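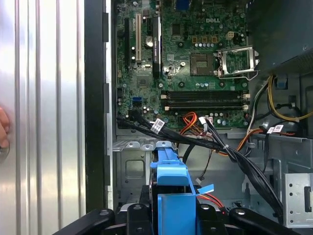
# Planning the budget for a desktop teardown cell

August 24, 2018

These are the steps we use at Skerkura when a refurbisher asks us what it will cost to put a robot arm on computer disassembly. They assume one arm, one bench, and office desktop towers as the main product. Laptops need a different plan.

## 1. Decide which parts the arm will handle

Start with the parts list, before you look at any arm. Go through a tower and write down each part you pull today, who pulls it, and how long it takes. Then mark each one as arm, person, or leave in place.

On our list, drive carriers, memory and side panels went to the arm. Cable bundles stayed with a person. So did anything to do with the CPU socket. With the cooler and processor out and the retention bracket swung open, the gold contacts are exposed, and one touch from a metal finger can turn a board you could sell into scrap.

Keep the arm list short for the first year. Every part you add brings its own fingers, its own program and its own testing time.

## 2. Sort your towers by case type

Pull 50 towers from the incoming pallets without picking and choosing. Sort them by case model. If one or two models make up most of the pile, plan for those and send the rest down the manual line.

Cases with plastic carriers and tabs are easier for a gripper than cases where the drive is screwed to a cage. Note the screw count per model too. If you need a driver on the arm, that is a separate line in the budget and often a tool changer as well.

## 3. Price the gripper and fingers

Most two-finger grippers will open wide enough for a drive carrier. Check these before you ask for a quote:

- Finger length. The fingers have to reach the carrier without the gripper body hitting the edge of the case.
- Finger width. There isn't much room between a carrier and the drive cage.
- Force setting. You want to be able to turn it down for plastic parts.
- Surface. Ask for static-safe pads if the boards will be resold.

We paid $614 for a set of custom fingers from Clemach. The second set, from the same drawing, was $514. Order both at once. Fingers get bent, and the arm is idle while you wait for new ones.

## 4. Add a wrist camera

Fixed overhead cameras were our first choice and we ended up moving away from them. The power supply housing and the cables hide too much of a tower when you look from one spot. A small camera at the wrist sees what the fingers are about to close on.

Budget for the camera, a mount, a flexible cable rated for constant bending, and a spare cable. Dark cases with bare metal brackets are hard to light, so put a diffuse lamp on the list as well. The Drostine unit we tried was bright enough, but it left glare on the silver parts until we moved it farther from the bench.

## 5. Plan for cables

Cables take more time than anything else in this job. SATA cables and power harnesses hang across the case and get between the fingers and the part. You have three ways to pay for that:

1. A person clears the cables before the tower reaches the arm.
2. A person works beside the arm and moves cables as needed.
3. You pay for the programming to have the arm do it.

Take the first one to begin with. The second needs an arm that is approved for working next to people, plus a risk assessment by someone qualified to do it. Get that quote in writing before you order the arm, as it can change which arm you buy. We haven't seen a price for the third that made sense for a shop our size.

## 6. Build the fixture

A tower lying on its side will slide when the arm pulls on it. Plan for a clamp or a set of stops for each case model from step 2. Ours were made by Lacson, a local sheet-metal shop, and took longer to arrive than the arm did. Send the drawings out early.

## 7. Put labor in the budget

Someone has to teach the arm, watch it, and fix it. Jennylyn Cabanatuan ran our setup and kept a log of her hours from the first day. Teaching one case model took her 30 hours, including the tests. Multiply your own figure by the number of models you plan to run, and use the full hourly cost, with benefits.

Leave room for retraining when the mix of incoming towers changes. Ours changed in May, when one large customer replaced its whole office.

## 8. Write up the request

Put the following on one page and send the same page to each supplier:

- Case models, with photos of the open side
- Parts to be removed, in order
- Towers per shift
- Bench size and available power
- Who clears the cables
- Whether boards are resold or scrapped

Ask for the arm, gripper, camera, fixture and training as separate lines. Bundled quotes are hard to compare, and you may already own some of what is in them. Ask each supplier to run a test on two of your own towers, and pay the freight both ways if you have to.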